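Drundlow Soft Goods Notebook
January 2018
By the bedroom bench

Folding on a bed, entry 4. Writing this up fast before I forget the numbers.

Carried on with the short-sleeve shirts on the made bed instead of the table. Question is the same as last time: can you get a decent square fold on something with give in it, and how much of the mess is the shirt and how much is the sheet underneath. Table results were fine, boring, no need to repeat. Most people fold on the bed anyway.

Setup. Bed against the white wall, sage fitted sheet on, no duvet, no pillows. Shirt of the day is the blue one. Collar to the wall, hem toward whoever is folding. Want it kept that way round for every start or the notes don't compare.

Start rule as of today: shirt goes down once, smooth with the flat of the hand twice, then leave it. No fussing with the sleeves. One sleeve out and one bunched is a legal start, we get that in a real laundry pile all the time. Wrinkles stay in.

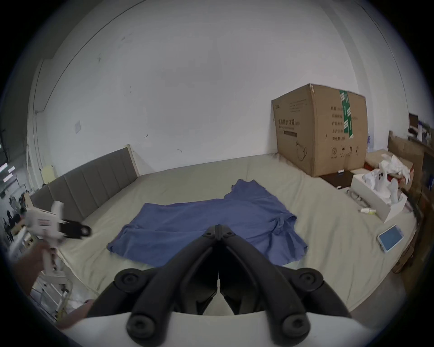
Came the objection over lunch that two smooths is already cheating, and that anyone in a hurry shakes the shirt once by the shoulders and drops it. Fair. Also that the collar ought to be buttoned or unbuttoned the same way every time on anything that has buttons, which I hadn't written down anywhere. Will add to the sheet (paper kind).

OK so folds. Tried the order from the Wollano card first: sleeve in, side in, other sleeve, other side, bottom up, over. Works but the second side drags the first one if you pull from the hem. Pull from mid-side instead. Then tried halves: fold down the middle, both sleeves back together, up, up again. Quicker. Uglier at the collar. The collar wants to roll under and you can't press it flat, the mattress just sinks with you.

60 folds planned for the day, got through them all, last few were sloppy and I marked them as such. Running total is 288 now counting the table ones. Haven't split out the halves method yet, do that Monday.

Things that went wrong:
- working too near the edge. The sheet rounds off there and the hem slides. Keep to the middle of the matress.
- pinching through to the sheet. You lift the bottom layer and get a little tent of sheet with it. Shirt comes up crooked. Worst with the thin knit shirts, the blue one isn't bad.
- creases in the sheet print into the fold line. Not a lot, but you find yourself following a crease in the bed when you meant to follow the side of the shirt.

That last one bugs me more than it should. Re-tucked between sets. You get the big wrinkles out and the long shallow ones stay put, plus the little ripples along the headboard side where it tucks in. Can't get your fingers down there properly with the padding right up against the mattress. Ironing the sheet on the bed: no, not doing that. Maybe a tighter size. The Nama one we have is meant for a deeper mattress I think, check the label when it comes off for washing.

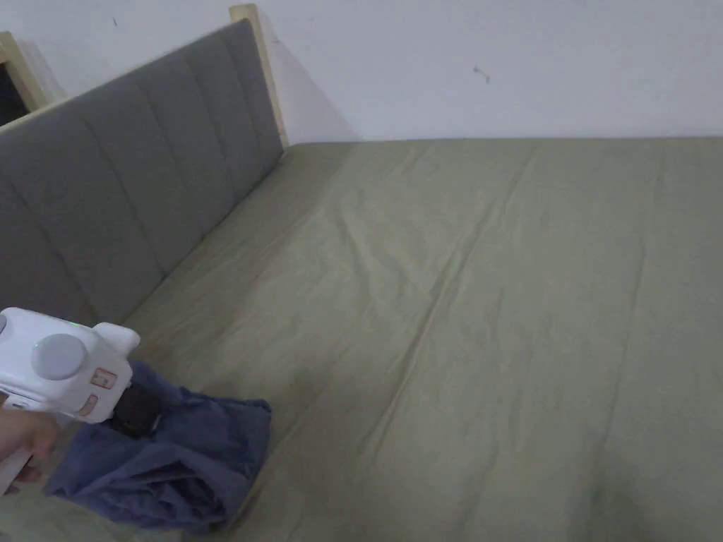
Sheet and headboard, crumpled blue-gray cloth in the gripper's jaw at lower left.

Might use the headboard seams as a guide for lining up the long side, they're nice and straight. Tried it by eye, sort of helps. Masking tape on the sheet would be better but it lifts fuzz.

Hand fatigue: some. Back: yes. Bed is too low to stand over for an afternoon. Kneeling is OK for the first hour.

To do
- split halves vs. Wollano order in the log
- button rule, write it on the card
- shake-and-drop start, try a set of 20 or so
- wash sheet, put it on straight off the line, see if the fold lines go
- towels in February, the 66 cm ones from Giáp first
- find the other marker

Comments (3)

foldline: For the collar, put your spare hand inside the shirt under it and flatten against your palm. You don't need the matress to be hard. Slow at first.

reader at Wollano: The card order was made for long sleeves. For short ones skip the second sleeve step and take sleeve and side in one go, you'll save a move.

tansy_b: Seconding a smaller sheet. Or pin the corners underneath with those elastic clips, mine stays flat all week. Did you ever write up the pillowcases?

Recent entries
Folding on a table, entries 1 to 3
Giáp towels: shrinkage after washing
Why the Nama sheets pill at the foot end
Sock pairing, abandoned
Drundlow shelf labels, new scheme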